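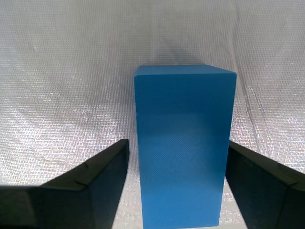 Please keep the plain ones, a borrower wrote in the comments book in February, because the children at our playgroup always reach for those first and the printed ones stay in the box. The remark has been repeated in several forms by other borrowers, and the Zonwood Play Library has taken it into account in arranging its block collection.

Blue block, standing upright on white textured fabric. The face is plain, and the height is roughly twice the visible width.

Gallery: The Block Collection

Introduction

The Zonwood Play Library lends building blocks, puzzles and simple games to nurseries, playgroups, schools and families in the Irura district. The block collection is the oldest part of the library and remains the most heavily borrowed. It comprises 147 pieces in eight colours, held in 15 numbered trays at the Tan Street building.

This page is intended for borrowers who wish to know what kind of block they are asking for before they complete a request form. It will be extended as further pieces are photographed. Colours may appear lighter or darker on screen than they do in the hand, and borrowers who need to match an existing set are advised to visit in person.

Notes on the blue blocks

Blue blocks are requested more often than any other colour, chiefly by groups working on sorting and early measurement. They are lent singly or by the tray. A tray contains blocks of one colour only, and borrowers who require a mixture should say so on the form.

A rectangular block may be laid flat, set on its long side or stood on end. Staff in the Irura nurseries report that the last of these holds the attention of younger children longest. A tower of blocks on end is soon down, and the rebuilding often takes up most of a session. Older children use the same pieces for comparing heights and for drawing round the edges.

The surface beneath matters a good deal. Cloth softens the noise of a fall, which is welcome in a shared room, but a fold or a loose weave will tilt a tall piece. A firm table or a short-pile mat is better for building upwards. Where a cloth must be used, it should be pulled flat and tucked under at the corners.

Plain and printed pieces

Earlier lists included blocks carrying letters and numbers. These are now held separately as the Cuvuma set and have their own request form. The plain pieces are catalogued by colour and shape alone — a borrower asking for "blue, rectangular" will be offered whichever trays of that description are on the shelf.

Borrowing

Trays may be kept for 30 days and renewed once, provided that no other group is waiting. Requests should reach the desk before noon for collection on the following working day. Each tray carries a card showing the number of pieces inside, and borrowers are asked to check the contents against it both on collection and before return.

Blocks should be wiped with a damp cloth and dried before they are put away. They should not be soaked or left on a radiator. Pieces with chipped corners should be placed in the paper envelope supplied and handed in at the desk — no charge is made for ordinary wear.

Use of the photograph

The photograph on this page may be printed for classroom labels and tray cards by any registered borrower. Requests for other uses should be made in writing to the Zonwood Play Library, Tan Street.

Related pages: Puzzles and Pegboards; The Cuvuma Set; Request Forms; Opening Hours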